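Vukia pauses two-arm padlock cell after grip force fault

23 December 2022

Vukia has taken its two-arm padlock handling cell out of unattended operation after a fault in which one gripper kept closing after it had been told to hold. No one was hurt. The cell will run only with an operator at the stop button until the repair has been checked by an outside assessor.

The fault happened during a routine handling session at the company's Wastitz workshop. The cell is used to develop methods for picking up, passing and opening small locks with two arms working close together. On this occasion the right arm had a padlock body between its fingers when its controller lost the force reading from the gripper. The software should have stopped both arms at once. Instead, the right gripper continued to close for 2 seconds before the current limit cut in.
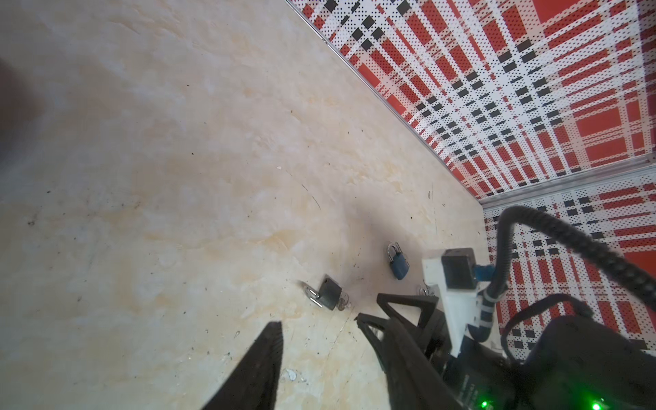
The padlock's body was marked and one fingertip was bent. The left arm, which was waiting to take the shackle, stayed where it was.

"The current limit did its job, but it is the last line of defence and we don't want to be relying on it," said Manouchehr Taheri, engineering manager at Vukia. "The stop should have come from the controller, and it should have come straight away."

An internal review found two causes. A software update installed in September had changed how the controller treated a missing force reading. The last good value was carried forward, so a gripper that had lost its signal appeared to be holding steady. Separately, a connector on the right arm had worked loose through repeated flexing of the cable.

Staff went back through 90 days of logs and found 13 earlier dropouts on the same connector. All were shorter than the one that caused the fault, and none was reported at the time. Vukia says its fault log did not flag dropouts of that length. It does now. 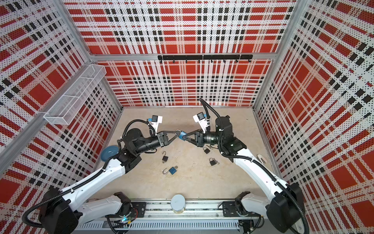

The update has been withdrawn. Under the replacement, any missing force reading stops both arms and leaves the grippers in position until a person resets the cell. The company decided against having the grippers open on a fault, as a part could be dropped or a hand could be near the fingers.

Bjarnason, which supplied the control software, has been given the logs and has told its other customers to check their settings.

"We wrote the change and we should have tested it with the signal unplugged," said Svend Hallgrímsson, software lead at Bjarnason. "That test has been added to our release program."

Lụa Lâm, who is responsible for workplace safety at Vukia, said the rules for reaching into the cell had also been tightened. Operators must now isolate power to both arms before moving a lock or clearing the floor. Pausing the program is no longer enough.

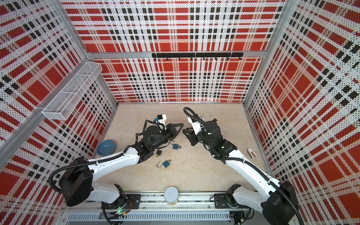 The two-arm padlock cell, with both grippers over the centre of the floor.

The assessment will be carried out by Akov. Vukia will publish the findings on its website, including any that call for further changes to the cell.

Media contact: Unai Manzano, Vukia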